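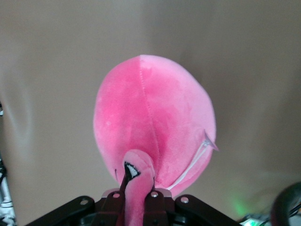
Wandance plush flamingo, pink. Body seam and embroidered eye.

Product details

The Wandance is a soft plush flamingo with a large rounded body and a narrow neck. The outer fabric has a velvety pile. Color may look lighter or darker depending on the direction of the pile – brush it one way by hand for an even look.

A stitched seam runs down the middle of the body, with a thin white cord along a second seam at the side. The eye is embroidered, with a black outline and a white patch. The beak is black. No hard plastic eyes are used on any toy in the Pliltivlow range.

Care

Surface wash with a damp cloth and mild soap. Do not tumble dry or iron. Air dry away from direct heat, then brush the pile with a soft brush.

Ordering

Item: Wandance flamingo
Range: Pliltivlow
Design: Ľubica Havlíček
Minimum trade order: 19 pieces
Carton discount: from 500 pieces
Second discount level: from 1,000 pieces
Returns: unused items with tags attached

Trade inquiries go to Peter Ondrejka at Gajdoš. Single toys can be ordered from this page – limit 2 per customer.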